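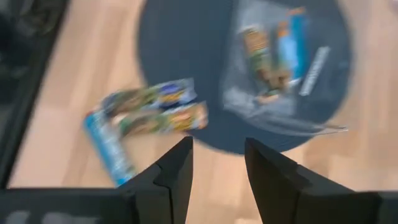 Ticket: Wrist camera picture smears while the arm is moving

Home | Tickets | Parts | Loan kit | Search

Status: open, waiting on parts
Opened by: Sigita Stankevičius
Site: Purley
Kit: Kokico two-finger gripper with wrist camera, on the small arm. Xenos gripper on loan for comparison.
6 comments

Problem

When the arm swings across to the next item, the wrist camera picture smears so badly that the item finder drops out. The still attached to this ticket was saved during one of those moves. The floor, the round mat and both toy packs are blurred. The gripper fingers come out much better as they travel with the camera. On the label strip by the bagged toy you can't read a word, and the blister pack on the left is no better.

With the arm standing still there is no trouble. Focus is fine and the finder gets both packs.

We are meant to be choosing between the Kokico and the Xenos for picking packaged toys, and I can't compare them fairly while one of them is half blind on the way to the pick.

Settings when the fault was first seen

Arm speed: 200 mm per second
Exposure: automatic
Room lights: ceiling lights only
Controller: Prudham, standard settings

Log

1. Restarted the camera and the controller. No change.

2. Wiped the lens and checked the bracket screws. One was a quarter turn loose. Tightened it. The picture was a little steadier when the arm stopped, but just as smeared on the move.

3. Swapped the camera cable for the one from the Xenos kit. No change, so I put the old one back.

4. Cut the arm speed to 100 mm per second. Clear improvement. The finder held on to the blister pack for most of the move and lost the clear bag near the end. Too slow for the real job, though.

5. Put the speed back up to 200 and set the exposure by hand, as short as the menu allows. Smearing much reduced but the picture went very dark. The navy mat and the black fingers ran into each other and the finder started marking the finger tips as items.

6. Same short exposure, with a desk lamp aimed at the mat. Better again. The lamp puts a bright glare on the clear bag, and the gripper went for the glare and closed beside the bag. Moved the lamp lower and further off. Glare smaller, still there.

7. Fitted the Xenos with its own camera and ran the same moves at 200 with automatic exposure. It also smears, less than the Kokico. Its camera sits further back, so everything looks smaller and moves less across the picture. The drawback is that the fingers hide more of the item at the last moment.

8. Refitted the Kokico. Changed the program so that the arm stops over the mat, waits, takes one picture and then goes down. Ran this 13 times with the bagged toy and the blister pack by turns. The finder got the item every time. The gripper dropped the bag once, by the flap, and that is a grip matter and belongs in the other ticket.

Where this leaves us

Stop and look works and I am using it for the rest of the comparison, on both grippers, so that neither has an advantage. It adds a wait to every pick. I have not timed it properly yet.

The automatic exposure looks like the main cause. In this room it picks a long exposure and there is no upper limit to set in the Prudham menu, only automatic or by hand.

Still to do

- Ask whether the controller can put a limit on the automatic exposure.
- Get a pair of proper lamps with covers to soften the light.
- Try the Kokico camera on the longer bracket (part 171 in the drawer list, out of stock until May).
- Repeat step 7 with the exposure set by hand.

Comments

Support: Can you confirm which camera mode you are in? The low light mode makes exposures longer.

Sigita Stankevičius: Low light mode was off. I switched it on and off again to be sure. It is worse when on.

Support: Thanks. There is no exposure limit in your version of the menu. I have passed it on. Please keep to manual exposure for now.

Sigita Stankevičius: Will do. Can you put the longer bracket aside for us when it comes in?

Support: Done, one put by for Purley.

Sigita Stankevičius: Lamps ordered. Leaving this open until I have run step 7 again.

Shares: 0 | Watching: 2

Back to top | Contact support | Terms of use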